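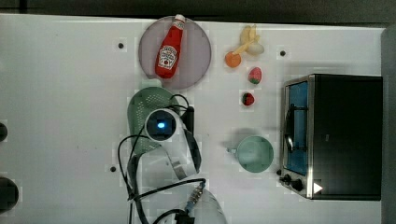

ok I've been grumpy about this since breakfast so you're all getting a thread. It's about the Ondatwood town council and its "newspaper"

For anyone who doesn't live out here: we lost our proper weekly a few years back, and a free one called the Ondatwood Bulletin started turning up in mailboxes. Colour cover, crossword, hockey scores, the lot. I liked it! I did the crossword!

Then in September I was reading the council spending disclosures (yes, I know, I need a hobby) and there's a line in there for Ukico Communications. Ukico prints the Bulletin. Ukico also WRITES the Bulletin. And the council pays for all of it

Nowhere on the front page does it say so. I went through every copy in my recycling and the only mention is on the back, under the classifieds, in type so small I had to get my reading glasses AND the lamp. "Produced in partnership with the municipality." Partnership!

Now, councils put out newsletters all the time and I've got no beef with that. Mine growing up came on yellow paper and told you when to put your leaves out. You knew who it was from

This one has bylines and "our reporter attended" and an editorial. The editorial has agreed with the mayor's office in every copy I've got. What are the odds

The one that set me off was the Fonwood story. Fonwood's the next town over and they've been fighting with us over the shared arena for as long as I've lived here. The Bulletin ran a cartoon of their whole council as a flock of geese, honking at a Zamboni

Was it a good cartoon? Kind of, yeah. The one on the left had a very believable scarf. But that's my property tax paying to call the neighbours geese, and we're supposed to be sitting down with them over the ice schedule

Fonwood's deputy mayor wrote a letter asking for it to be taken back. The Bulletin didn't print the letter. I only know because she posted it herself and my cousin shared it

Anyway I emailed and asked three things. Who picks the stories, who signs off on them, and does anyone outside the council get a say. I got a very cheerful reply telling me the Bulletin reaches nearly 4000 homes. Lovely. Wasn't one of the questions

Someone in the comments last time said "just read the Hamel Post then". I do, and I pay for it, and it's good, but it's two people covering four towns and they get to our council maybe every other month. That's how you end up with the Bulletin being the only thing on the kitchen counter

What I'd like is pretty dull. Put the town crest on the front. Write "paid for by the Town of Ondatwood" in letters a person can read. Drop the fake editorial, or at least put the mayor's name on it. Keep the crossword, please

There's a petition asking for the label, it had 400 names on it when I signed. Paper copies at the library desk and the co-op, and you have to live in town for it to count

Council's taking it up at the next meeting, 7 pm, upstairs. I'm bringing a thermos and my stack of Bulletins. Will post after

Edit: yes I've seen the goose mugs. Yes I want one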